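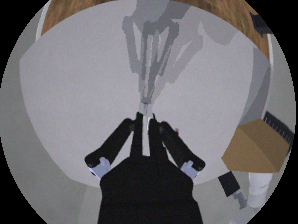 Rendered view: gripper and pale grey tabletop.

Friday, notebook entry, August
3 min read

Picking up where I stopped yesterday, with the notes still half in Katix and half in the old folder of text files. I gave the whole morning to the Katix import and I'm fairly pleased! It choked on the first go (my fault, I'd left the attachments folder zipped) but the second run went through while I made tea. The free plan stops at 1,000 notes and we're under that for now, though not by a lot, so please don't clip entire websites into the shared notebook. One page at a time, and only the ones you mean to read.

What I wanted to sort out was how we write up reading. At the moment we all save articles and then never look at them again, me worst of all. So this week I tried doing it properly: clip the article with the Poltach extension, read it the same day, then type what I took from it underneath in my own words before closing the tab. It's slow. I got through five articles, where I'd normally have "saved" a great heap and read the headings. But I can still tell you what was in all five, and that's new for me.

A few things about the Poltach clipper while I remember them:

- "Simplified" keeps the text and drops the sidebars. Use that one.
- "Full page" drags in the cookie banner, every time, and then the banner comes up in search. Very annoying.
- It puts the clip in whichever notebook you used last, so look before you press save. I've put two recipes in the Climadus notebook this way (moved now, sorry Georges).
- Highlights made before clipping are kept. Highlights made afterwards on the web page are not. 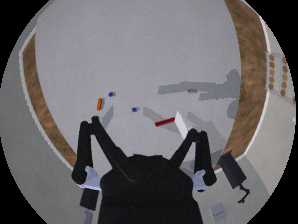
Tags, again

We had 13 tags for the Climadus reading alone and at least three of them meant "read later". I've merged those into one, called later. Georges Farah wants a tag for each chapter of the write-up and I said yes, as long as they all start with ch- so they sit together in the list. Renaming a tag in Katix renames it everywhere, which I hadn't dared try until this morning. Deleting one leaves the notes alone and just takes the label off.

I also had a go with Biwott for searching across everything, phone included. Quick on plain text, but it didn't find a word inside a PDF that I know is in there because I had the PDF open beside it. Could be it hadn't finished indexing. I left it running over lunch and forgot to go back, so that's still open.

Phone app

Dictating a note on the bus works better than I expected, apart from names. Climadus came out as "climb a dust" and I've left it in because it made me laugh. Offline notes did sync when I got home, but one of them turned up twice, with the older copy on top. If you see a pair, open both before binning either.

Still to do

- Try the PDF search again after a restart.
- Template for reading notes: link, why I saved it, what I learned, one question. Georges has a longer version, ask him for it.
- Export a backup. The last one is far too old and I'm not saying how old.
- Find out if the clipper can be told to default to one notebook.

Last updated: Friday, 16:40

Comments

Georges Farah: The clipper can, it's under Options, then Destination. Those recipes were the best thing in that notebook by the way.

pjm: Does the merge keep the dates on the old notes? I sort by date and don't want them all jumping to today.

Reply from the author: Yes, I looked at a handful and the created date stayed put. "Modified" did change, so sort by created.

nell_w: could you put the template up when it's done, even the rough one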